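Demonstrationen mit zwei Handgreifern aufnehmen: vom Tisch bis zum fertigen Datensatz

Stand: 24. Juli 2021

Die Anleitung richtet sich an alle, die mit unserem Aufbau eigene Demonstrationen für das Imitationslernen aufnehmen wollen. Vorausgesetzt werden zwei Handgreifer mit je einer Weitwinkelkamera, ein kalibrierter Kamerasatz und eine laufende Installation von Trakix. Wer die Kalibrierung noch nicht gemacht hat, erledigt das zuerst. Ohne Fischaugenparameter bricht die Posenschätzung beim Import ab.

1. Arbeitsfläche vorbereiten

Die Trajektorie des Greifers wird allein aus dem Kamerabild und den Inertialdaten rekonstruiert. Eine einfarbige, glatte Tischplatte liefert dafür zu wenige Merkmale. Wir legen deshalb ein gemustertes Tuch auf und streichen es grob glatt. Kleine Falten stören nicht, solange sich das Tuch während der Aufnahme nicht verschiebt. Notfalls die Ecken mit Klebeband an der Tischunterseite befestigen.

2. Karte aufnehmen

Vor der ersten Demonstration wird der Arbeitsbereich einmal langsam abgefahren, zuerst in Bögen über dem Tisch, dann mit Blick auf die Wände. Eine Minute reicht. Danach in Trakix »Karte anlegen« wählen und warten, bis die Rekonstruktion abgeschlossen ist. Alle Gegenstände, die ihren Platz behalten, müssen jetzt schon stehen.

3. Demonstrationen aufnehmen

Die Aufgabe in diesem Beispiel lautet: Obst einzeln vom Tisch nehmen und in einen offenen Karton legen. Eine Hand greift, die andere bleibt am Karton.

– Beide Kameras starten und den Synchroncode drei Sekunden lang zeigen.
– Backen ganz öffnen, einmal schließen, wieder öffnen. Daraus berechnet die Software den Nullpunkt der Öffnungsweite.
– Den Greifer ruhig an das Objekt heranführen, schließen, anheben, ablegen.
– Nach jedem Durchgang die Früchte neu verteilen.
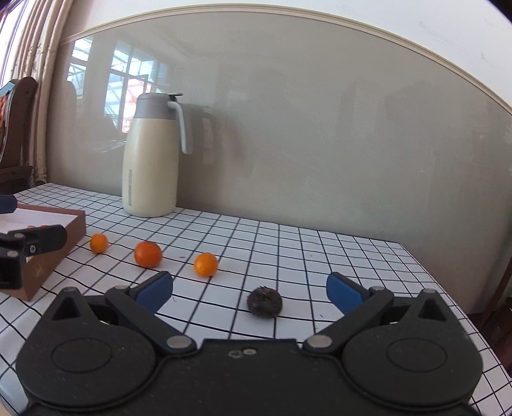
Die Bildauswahl für das Training geschieht in zwei Stufen. Zuerst verwirft Trakix alle Abschnitte, in denen die Posenschätzung verloren ging. Danach sieht eine Person den Rest durch und prüft, ob das Zielobjekt vor dem Zugriff zwischen den Fingern sichtbar ist, so wie die dunkle Frucht zwischen den beiden blauen Fingerflächen. Kritisch sind außerdem spiegelnde Flächen. In der glänzenden Wandverkleidung hinter dem Tisch zeichnen sich die Fenster ab, und solche Reflexe wandern mit der Kamera. Wir maskieren diesen Bereich vor der Rekonstruktion von Hand. Die verzerrten Gitterlinien auf dem Tuch werden dagegen nicht entzerrt, das Netz bekommt die Rohbilder.

4. Export und Training

Mit »Exportieren« entsteht pro Sitzung ein Archiv mit Bildern, Posen und Öffnungsweiten beider Greifer. Für die Obstaufgabe haben wir 414 Demonstrationen aufgenommen, 29 davon fielen bei der Prüfung heraus. Trainiert wurde eine Diffusionsstrategie mit relativen Posen als Aktionsraum. Absolute Posen haben wir im Juni getestet – die Ergebnisse waren schlechter, sobald der Tisch anders stand.

5. Häufige Fehler

Die Trajektorie springt: Meist wurde der Greifer zu schnell gedreht. Den Durchgang löschen und neu aufnehmen.

Die Öffnungsweite bleibt konstant: Das Öffnen und Schließen am Anfang fehlt. Der Nullpunkt lässt sich nachträglich unter »Sitzung bearbeiten« setzen.

Die beiden Greifer sind zeitlich versetzt: Den Synchroncode in beiden Videos suchen und den Versatz von Hand eintragen.

Das Exportskript stammt von Khải Phan, die Maskierung von Ngọc Giáp. Fehlerberichte bitte mit Sitzungsnummer und Protokolldatei einreichen.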